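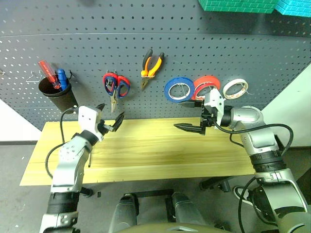 Wanted: wiki editors and episode recappers who love Grulmont

Hi! I run the fan wiki for Grulmont, the manga about the runaway bell-ringer and the city that keeps forgetting her. I started the site in my bedroom with one page on the Lavstead arc, and we're now up to 143 character pages. It's gotten way too big for me and my two co-editors, so I'm looking for 6 people to come help (and argue about timelines with us, if I'm being real).

What I need most

Character page writers. Lots of our side characters have a name, a hair color and nothing else. The Lavstead guards are in terrible shape. So is Hsu, who is only my favorite character in the whole series, and whose page still stops right before the lighthouse chapters. Please, somebody, finish Hsu!

Episode recappers. The anime starts its second season soon and I want a recap up for every episode. Aim for 500 words or so, in your own words, with the manga chapters listed at the bottom. If the anime changes something, say so, and keep your feelings about the change for the comments. (I have many feelings. They're in the comments.)

One person who is good with names. The two translations don't agree on half the place names and I've been going with whichever I read first. You don't have to know Japanese, but it would be amazing if you did.
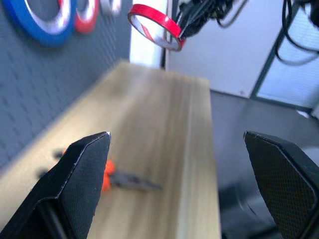
Workbench, May

What it's like

It's unpaid, same as for me. We all edit on Rinari, the free wiki host, so you'll need an account there, and I'll set up your editing rights once you're in. Most of us put in a couple of hours a week, more when a new volume comes out. If you have exams or you just get sick of it, tell me and take a break, no hard feelings.

You should be 16 or older and caught up through chapter 47, which is where the big spoilers start. Past that, read at your own speed. We tag everything by chapter so you won't trip over anything by accident on the finished pages, but the drafts are a free-for-all. You've been warned!

No experience needed. My first page had the heroine's scar on the wrong arm for a year.

How to join

Leave a message on my Rinari talk page by 20th July with:

Your username
Which job you want (more than one is fine)
A short sample, a paragraph or two on any Grulmont character you like
Your favorite chapter, and I mean it, I read these first

I'll write back to everybody, even if it takes me a few days. Can't wait to meet you!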